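4. What people call the thing they cut bread on

I'll start this section with a confession. When I planned the survey, the kitchen words were supposed to be filler. I wanted the weather terms and the words for relatives, and I threw in the furniture and surface vocabulary mostly to give people something easy to warm up on. Then I got home from Gurnberg with my notebooks and the warm-up pages were the ones I kept rereading.

The question was simple enough. I asked each speaker what they would call a thick wood surface you could work on, and then I let them talk. In Gurnberg proper, the answer was nearly always "block," whatever the size. A thing you could carry under your arm was a block, and so was a thing you needed two cousins to move. In Skusovel, across the river, people split the territory up. They used "board" for anything that got put away after use and "bench" for anything that stayed put, even if you stood at it and nobody had ever sat on it (I asked, and got some looks).

What I didn't expect was how strongly people felt about it. One retired baker in Skusovel told me that calling a bench a block was "how you talk if you grew up on the wrong bank." She said it cheerfully, while feeding me, but she meant it. I heard a milder version of the same thing from 11 speakers, all of them over retirement age. The younger people I talked to knew about the difference and could imitate it, but they mostly said "counter" for everything and moved on to more interesting topics, such as my accent.

4.1 The stave words

The trickier part was the vocabulary for the pieces that make up the surface. I had assumed there would be one word, and that it would be "strip." I got five. Three of them I could trace without much trouble to barrel making, which was a real trade on the Skusovel side until the cooperage closed. The other two I'm still unsure of. "Lath" turns up in both towns, and the fifth word, "finger," turned up only among people who had worked in the furniture shops. My guess is that it comes from finger joints, but a guess is all I can offer here. I looked for it in the old Palomino word lists, which cover the right trades and the right period, and it isn't there under any spelling I could think of.

"Stave" itself is the interesting one. For older Skusovel speakers it means any narrow piece of wood laid beside others like it, flat or curved. Gurnberg speakers only accept it for barrels, and several of them corrected me when I used it for a tabletop. That put me in an awkward spot as the person writing this paper, as I needed some word for my own text. I've gone with the Skusovel usage -- partly out of gratitude for the meals -- and a surface of the kind I mean by "a staved top" appears in Figure 8.

Color terms came up here too, although I hadn't asked for them. People wanted to tell me about the dark lines in a piece of wood, and they had good words for them. "Smoke" was the most common in Gurnberg. In Skusovel I heard "weather" used as a noun you could count, so that a piece of wood might have two or three weathers in it. I love this word and I've caught myself using it at home. I can't say how old it is. Nobody I asked thought of it as special, and the Fovano recordings, which are our best source for the generation before, don't touch on woodworking at all. They're mostly about sheep.

One caution before moving on. I ran these questions with 100 speakers, but the furniture-shop workers were a small group inside that, and most of them knew each other. If "finger" was a joke in one shop that stuck, I wouldn't be able to tell it apart from a proper trade word that had been around much longer. I'd want to visit the shops farther down the valley before putting it on a map.

Figure 8. A staved top in light wood, with darker streaks ("smoke," "weathers") in some of the staves.

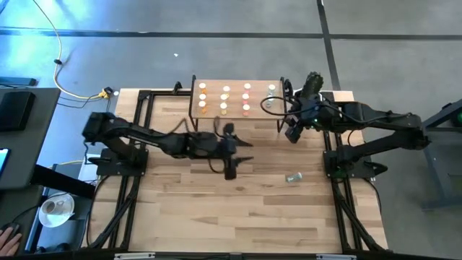 4.2 Words for leftovers

Food was where the two banks finally agreed on something. Bread that had gone hard was "yesterday" in both towns, no matter how many days had passed, and everybody treated this as too obvious to be worth writing down.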